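Widton library branch to stay open evenings

October 31, 2024

Widton's Flindano Street library keeps its evening hours after all. The town council voted late to drop the planned cut, which would of closed the doors at 5 p.m. starting in January.

A petition with 1,710 names was handed in before the vote. Council member Anqi Cheng, who had backed the cut in the first draft of the budget, switched sides. "I read the letters. People work days," she said.
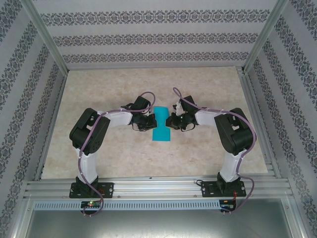
Money comes out of the parking fund. Two part-time desk jobs stay, two others still unfilled and likely to remain that way. No change to Saturday hours. Late fees also unchanged.

Branch manager Man-lok Chu said 262 people got new cards over the summer, most of them signing up after 5. He wants the heating looked at next. Bids for that are due in January, same month the new budget kicks in.

The Torau branch was not part of the vote. Its hours come up for reveiw in the spring.

Filed under: Local News / Town Hall

Recent stories
Swai Road bridge down to one lane
School bus routes: what's changing
Leaf pickup dates posted
Torau pool gets a new roof

We use cookies to improve your visit. By continuing to browse you agree to our cookie policy. OK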